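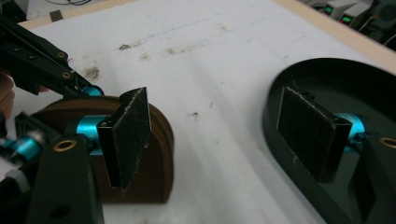 手で持つグリッパにも点検の規則を

2026年10月12日(月曜日)
文:パスカル・ヴァイデマン(Pascal Weidemann)
読了時間:4分

産業用ロボットには安全の規則がたくさんあります。柵の高さ、非常停止ボタンの位置、停止するまでの時間。私は日本に来る前も来てからも、そのような文書を読む仕事をしてきました。日本語はまだ勉強中ですので、固い文章になることをお許しください。

今日書きたいのは、人が手で持って使うグリッパのことです。モーターの付いた腕ではなく、人の手が動かして、物のつかみ方を記録するための道具です。このような道具には、私の知る職場では、ほとんど規則がありませんでした。危険が少ないからだと皆さんは言います。たしかに指を強くはさむ心配は小さいです。しかし、規則は安全のためだけにあるのでしょうか。私は、記録の質を守るための規則も必要だと考えます。

いちばん先に決めるべきものは、指先のパッドの交換時期です。パッドの表面はざらざらしていて、使えば少しずつ擦れます。写真のパッドにも細かい白い点があり、右側のものは縁に白い繊維がほつれて出ています。この程度なら使い続けてよいと言う人もいるし、すぐに替えるべきだと言う人もいるでしょう。私はどちらの意見も理解できます。問題は、その判断を毎朝ちがう人が、ちがう基準でしていることです。

私が手伝っている「Talen」という作業チームでは、3月に交換の基準を紙に書きました。つかむ動作を220回行ったら、パッドを見る。縁のほつれが見本の写真より大きければ、左右を一緒に替える。片方だけ替えることは禁止です。新しいパッドと古いパッドでは滑り方がちがい、使う人の手が知らないうちにそれを補ってしまいます。その補いは記録の中に残りますが、あとから読む人には理由がわかりません。

220という数字に、りっぱな根拠はありません。最初は80でしたが、作業が何度も止まるので、皆が困りました。それで話し合って増やしました。根拠が弱い数字を規則に書いてよいのか、という批判を、取引先の「Promon」の担当者から受けました。私の答えは「書いてよい」です。ただし、だれが、いつ、なぜ決めたかを同じ紙に書くことが条件です。理由が書いてあれば、次の人が直すことができます。

次に、机についてです。白い天板は物の輪郭が見やすいので、よく使われます。けれども白い板には茶色っぽい汚れや細かい傷が目立ちます。掃除をするべきか、そのままにするべきか。以前の私は、いつもきれいに拭くべきだと思っていました。今は意見が少し変わりました。実際の家や工場の机は汚れているものですから、汚れがあること自体は悪くありません。悪いのは、一つの作業の途中で拭いて、それを記録しないことです。私たちの規則は「拭くなら作業の区切りで。拭いたら書く」という短い文になりました。

ケーブルと計測器の置き方については、まだ意見がまとまっていません。「Santoso」という別の現場では、作業する板の上に配線を一本も置かないと決めています。板の外側については何も決めていません。私は、板の外でも、手を動かす範囲の下にはケーブルを通さないほうがよいと思います。引っかかれば、人の動きも記録も乱れます。ただ、狭い部屋では無理だという声も聞きました。これは正しい反論です。守れない規則を書くと、守れるはずの規則まで軽く見られてしまいます。

先月、この点検表を使っている人たちに感想を書いてもらいました。項目は全部で13あります。多すぎるという感想がいちばん多く、私は正直に言って残念でした。けれども読み返すと、同じ内容を二回聞いている項目がありました。恥ずかしいことです。次の版では、ちょうつがいの緩みと、ブラケットの緩みを一つの項目にします。

規則を作る人は、道具を持つ人のとなりに半日立ってみてください。私もそうして、手首の角度のことを一行加えました。新しい版は「Kudport」の共有棚にも置く予定ですので、ほかの現場の方は自由に書き直して使ってください。パッドの交換回数については、特に反対の意見を待っています。

お問い合わせ | 無断転載を禁じます | ページの先頭へ戻る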